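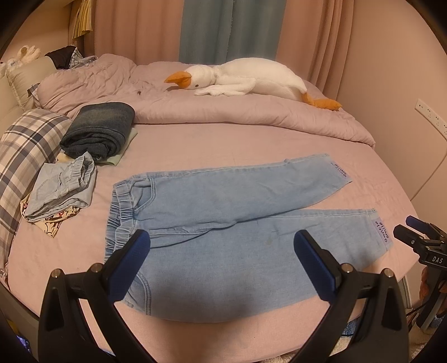 Keep the Bad Folds

Most of the arguments I have about training data are about what to throw away. A person folds a pair of jeans with a hand-held gripper, the recording goes up to the server, and someone decides whether it is good enough to keep. I think we throw away too much, and I think we throw away the wrong part.

I ran collection at Skamov for two years and I now do the same job at a smaller outfit. Both places used home collection. People fold clothes on their own beds, with their own quilts and pillows and stuffed animals pushed to one side, and the system is supposed to learn from that. I am in favor of it. A lab table with one shirt on it teaches a robot to handle one shirt on a lab table.

The trouble starts at review. At Skamov the rule was that a fold had to go through in one pass. If the pad slipped off the waistband and the person went back for it, the whole recording was dropped. One October we took in 1000 recordings of pants and kept 276. The people doing the folding learned the rule fast. They slowed down, they picked the stiffest pants in the drawer, and they stopped using anything with elastic in it, as elastic bunches up and springs back when you let go.

So the set we ended up with had very little of what makes laundry hard. Nayeli Becerra, who trained the first model on it, told me the arm would miss a grip and then carry on folding air. It had never been shown a miss, so it had no idea what to do after one.

Taha Bouazza disagrees with me on this, and he has a fair point. A model that copies people will copy their mistakes too. If half of your examples have a slip in them, you may get a robot that slips. He would rather have 61 clean folds than several hundred messy ones, and for a first rough model he may be right.

My answer is to mark the slip and keep the rest. Someone has to watch the recording and note where the grip was lost and where it was regained. The part after the slip is a good example of recovery, and you can train on that part alone. It takes a reviewer 7 minutes on a long recording. That is a real cost, and I have had to defend it in more than one budget meeting. It is still cheaper than sending people back to collect the same thing again.

The other thing I would change is the pay. If you pay only for accepted recordings, you are paying people to avoid difficulty. Pay for time, ask for the kids' jeans and the fitted sheets by name, and tell people plainly that going back for a second try is fine.

Danjuma Ojo has been doing it this way with his group since spring. His folders complain less, and his rejection pile is mostly recordings where the camera was blocked. Those I would throw away too.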